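Forums > Hardware > CPUs and Overclocking > Undervolt or just cap the power?

Undervolt or just cap the power? (Zirness build, April)

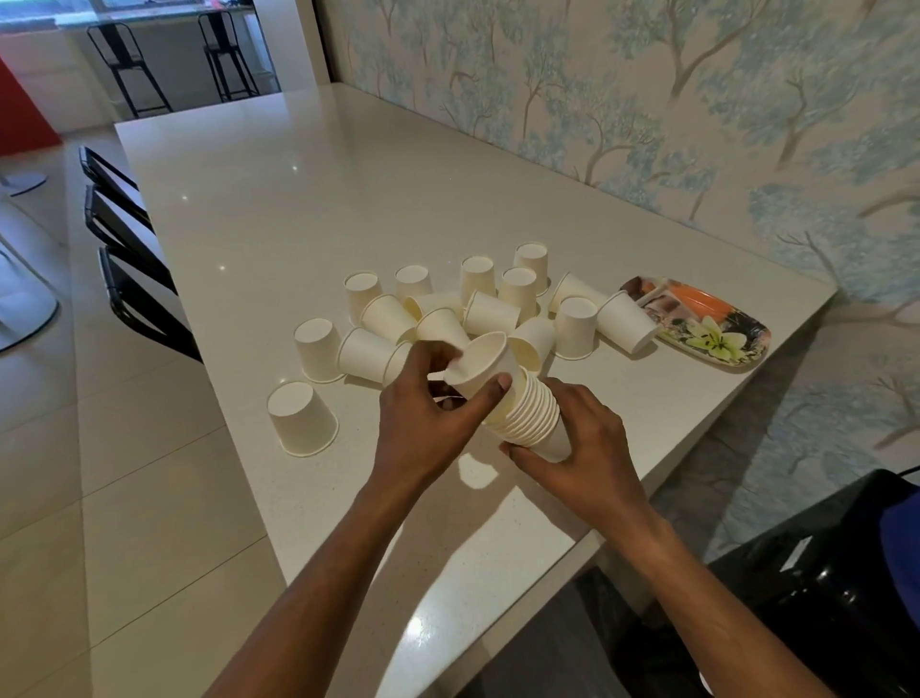 Stacking paper cups on the long table

glorente
ok so finally got the new chip in. board is the Pander one, cooler is a Dotura tower, nothing fancy. Stock settings, long render, fan goes nuts and I'm sitting at 121 watts the whole time. Score 1,689 in the Zirness bench, multi run.

Question is simple. Curve undervolt per core, or just set a lower power limit and forget it? Mostly games, some video export. Don't want to spend a month on this.

volker_h
Power limit. Done in two minutes. Next.

idaehlers
Disagree w/ Volker. Limit costs you clocks in anything heavy, undervolt doesn't (if the chip is decent). Start at minus ten all cores, run overnight, go lower if it holds. Mine does minus 17 and hasn't crashed since I set it.

volker_h
"if the chip is decent" doing a lot of work there. Had one that passed every stress test at minus 20 and then rebooted on the desktop. At idle. Browser open, that's it. Took me weeks to figure out it was the curve and not the power supply. Bought a power supply, btw.

idaehlers
well yeah, idle is where it fails. everybody knows stress tests load all the cores at once, you need to test one core at a time with light load. That's a testing problem not an undervolt problem

volker_h
He said he doesn't want to spend a month on this.

bwegener
What BIOS are you on? Early Pander ones applied the offset twice if you set it in both menus. So you type minus ten and get minus twenty. Fixed later but check before you blame the chip.

glorente
whatever it shipped with. didnt know there were two menus

bwegener
Two menus. One under the tweaker page, one buried under advanced, same name. Leave the tweaker one on auto. Update first, then load defaults, then turn memory profile back on, THEN touch the curve. In that order or you'll be chasing two things.

steinbach
Is the memory profile even on now? 1,689 sounds low to me for that chip. My older one beats that with the power limit down.

glorente
uh. maybe not. brb

glorente
It was not on. lol. Turned it on, same test, 1,742ish? didn't write it down. Not huge.

steinbach
It wouldn't be huge in that bench, it barely cares about memory. Games will. Try the Fuchs demo before and after, the big market square part. Look at the lows, ignore the average.

idaehlers
+1 on looking at the lows. Averages are useless for this.

volker_h
Averages are fine if you compare the same run. People got weird about lows.

idaehlers
the average doesn't tell you why it stutters when you turn around

volker_h
Neither do the lows, they tell you that it stutters. Which you knew, you were sitting there.

bwegener
Can we do this in the other thread pls

glorente
Update. New BIOS, defaults, memory on, minus ten in the advanced menu only. Fan is a lot calmer. Fuchs demo feels smoother but I didn't take a before number so take that for what its worth. Still pulls the same watts in the render, I thought that would drop?

bwegener
No, it uses the headroom to clock higher. Same watts, more speed. You want less heat you have to cap it too.

volker_h
So. Power limit.

idaehlers
Both!! you can do both. Undervolt first then bring the limit down until the score starts dropping, stop one step before. That's what I run.

steinbach
Both is what I'd do as well. And fix the fan curve while you're in there, Pander default reacts to every tiny spike. Set the step up delay to a few seconds. Half the noise complaints on here are that.

glorente
didn't know about the delay thing, trying that tonight. Will leave the curve at minus ten for now and see if it reboots on me at idle like Volker's

volker_h
It'll wait until you're in the middle of an export.

bwegener
If it does, event log, look for the core number, back off that one core only. Don't reset the whole lot.

glorente
ok thx, will post numbers w/ the limit on when I have them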